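Chenxi Cheng m'ouvre avec un torchon sur l'épaule et me demande tout de suite si ça me dérange qu'on parle debout. Ça ne me dérange pas du tout, j'ai passé la matinée assise dans le train ! On commence donc l'entretien dans le couloir, puis dans la cuisine, puis sur le bord de la baignoire, et je crois que c'est à peu près comme ça qu'elle vit : d'une pièce à l'autre, en finissant ses phrases dans la suivante.

Elle tient depuis quatre ans un petit atelier de ménage, Clestus, où elle apprend aux gens à s'occuper de leur intérieur. Pas à le décorer, pas à le trier par couleurs : à le laver. Avant, elle gérait les appartements meublés d'une agence qui s'appelait Bidness (« le nom, je n'y suis pour rien », précise-t-elle), 14 logements à remettre en état entre deux locataires, souvent dans la même journée. C'est là qu'elle a attrapé le goût des surfaces. Elle dit « surfaces » comme d'autres disent « fromages ».

« Au début je faisais tout à fond, tout le temps, et je rentrais chez moi avec les mains en carton. Et puis j'ai regardé comment travaillait une collègue plus ancienne. Elle posait son produit partout en arrivant, elle allait faire les lits, et quand elle revenait c'était presque fini. Moi je frottais comme une folle pendant ce temps-là. »

Le temps de pose, donc. Elle y revient trois fois dans l'après-midi. Je lui avoue que chez moi je pulvérise et j'essuie dans la même seconde, et elle fait une tête comme si je lui avais raconté que je sortais les pâtes avant l'ébullition.

On passe dans la cuisine, toute petite, avec une fenêtre sur cour et un évier en inox qu'elle rince pendant qu'elle me parle. Je lui demande par quoi commencer quand on a laissé traîner les choses (je demande pour une amie, évidemment). « Par l'eau, toujours. Je regarde où l'eau passe et où elle s'arrête. L'évier, le lavabo, la douche. Une étagère poussiéreuse, elle peut attendre un mois et ce sera la même poussière. Un lavabo, si on attend un mois, ce n'est plus le même travail. »

Ses ateliers durent 2 heures, en petit groupe, chez quelqu'un qui veut bien prêter son appartement. Le matin, surtout, vers dix heures, quand il y a de la lumière dans les salles de bains qui ont la chance d'avoir une fenêtre. Elle en a donné 80 jusqu'ici et elle garde une fiche pour chacun, dans un classeur à anneaux gonflé comme un accordéon. J'en feuillette quelques-unes. C'est écrit serré, avec des abréviations à elle : « calc. » pour calcaire, « jt » pour joint, « R » pour rincer, et parfois « RRR » souligné deux fois.

Qui vient ? Elle réfléchit. « Des jeunes qui prennent leur premier appartement. Des gens qui viennent de se séparer, beaucoup. Un monsieur qui n'avait jamais lavé un lavabo de sa vie et qui prenait des notes sur tout, même sur la façon d'essorer. À la fin il a demandé s'il y avait un niveau deux ! » Il y en a un, d'ailleurs, depuis juillet. On y parle surtout des joints de carrelage et des traces dont on ne connaît pas l'origine, et c'est complet.

Je lui demande si elle ne se lasse pas. Elle me répond en ouvrant le placard sous l'évier. Deux bouteilles de vinaigre, du bicarbonate dans un pot à confiture, du savon noir, et un flacon de Skilum, une crème à récurer qu'elle utilise depuis toujours et dont elle me fait sentir le bouchon. Ça sent le citron et la craie. Pas désagréable. « On me demande tout le temps des listes de produits. J'en ai quatre. Les gens sont déçus, ils avaient apporté un grand carnet. » Elle tient beaucoup à ce que j'écrive qu'on ne mélange jamais la javel avec quoi que ce soit, et surtout pas avec du vinaigre. Voilà, c'est écrit.

Son associé, Luo, s'occupe des inscriptions et des chiffons. Oui, des chiffons. Ils en ont 208, lavés à 60 degrés, pliés en quatre et rangés par usage dans des caisses au fond du couloir. Les clairs pour les vitres et les miroirs, les foncés pour tout ce qui tache. Il a essayé un moment de les numéroter au feutre textile et Chenxi s'y est opposée. « Je lui ai dit, un chiffon numéroté, je n'oserai plus m'en servir. » On l'entend rire dans la pièce d'à côté, donc l'histoire doit être vraie.

C'est à ce moment-là qu'on arrive, enfin, à la salle de bains et à son sujet préféré.

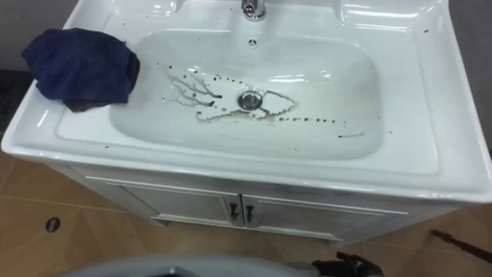
Le lavabo, Chenxi pourrait en parler jusqu'au soir, et d'ailleurs elle commence avant même que j'aie rallumé mon enregistreur. « Une cuve blanche, c'est honnête, ça montre tout. Regarde les taches avant de frotter. À gauche de la bonde, ça part en petites branches, on dirait des brindilles. À droite, ce sont des gouttes, presque en pointillé. Et là où il y a un bord brun autour d'une zone pâle, moi je pense à quelque chose qui a séché. » Elle ne cherche pas à savoir ce que c'était. Elle regarde par où ça a coulé, et surtout jusqu'où, parce que les gens nettoient le fond et oublient les petits points sur le rebord, qu'on retrouve le lendemain en se brossant les dents. Le chiffon bleu marine posé en boule à cheval sur le bord lui tire un soupir. « Ça, c'est mon combat. Un chiffon en boule, il n'a plus de face propre. Je le plie en quatre, j'ai huit faces, et je tourne. »

Pour la suite, elle est d'une précision de pâtissière. D'abord rincer à l'eau tiède, sans rien, en guidant l'eau avec la main vers la bonde. Ensuite un peu de savon noir sur une éponge douce, des ronds, sans appuyer. Si des marques restent, une noisette de crème à récurer qu'on laisse le temps d'aller se faire un café. Elle déconseille le côté vert des éponges sur l'émail, « ou alors on fait un essai dans un coin, et on accepte de regretter ». On rince, on regarde en biais, on recommence s'il le faut. La robinetterie se fait à part, avec un chiffon sec à la fin pour que ça brille.

Et le trop-plein ? J'ai posé la question un peu au hasard et j'ai bien fait, elle s'est illuminée. « Ah, le trop-plein ! Tu prends une petite brosse, une brosse à biberon très fine, et tu y vas doucement. Les gens me disent que leur salle de bains sent bizarre, ils ont récuré la cuve dix fois, et ils n'ont jamais mis le nez là-dedans. » Je n'avais jamais mis le nez là-dedans non plus. Je me suis tue, lâchement.

Elle insiste aussi sur la bonde, qu'il faut soulever quand elle se soulève (certaines se dévissent, d'autres tiennent par une tige, et dans ce cas elle conseille de ne pas forcer et de passer la brosse sur le pourtour). Elle garde une vieille cuillère rien que pour ça. Je n'ai pas demandé à la voir.

Vers seize heures on s'assoit quand même, avec un thé très fort et des biscuits au sésame. Je lui demande comment c'est, chez elle, les soirs où elle n'a plus envie. « Normal. Il y a de la vaisselle. Je fais le lavabo et je vais dormir. » Elle voudrait maintenant un lieu fixe pour Clestus, avec plusieurs points d'eau côte à côte, pour que tout le monde puisse pratiquer en même temps. Luo a visité un ancien salon de coiffure dont elle me montre le plan, griffonné au dos d'une fiche. Le loyer est trop haut pour l'instant, ils discutent.

Je suis repartie avec un chiffon foncé, plié en quatre, que Luo m'a glissé dans la main sur le palier. Le soir même j'ai acheté une petite brosse.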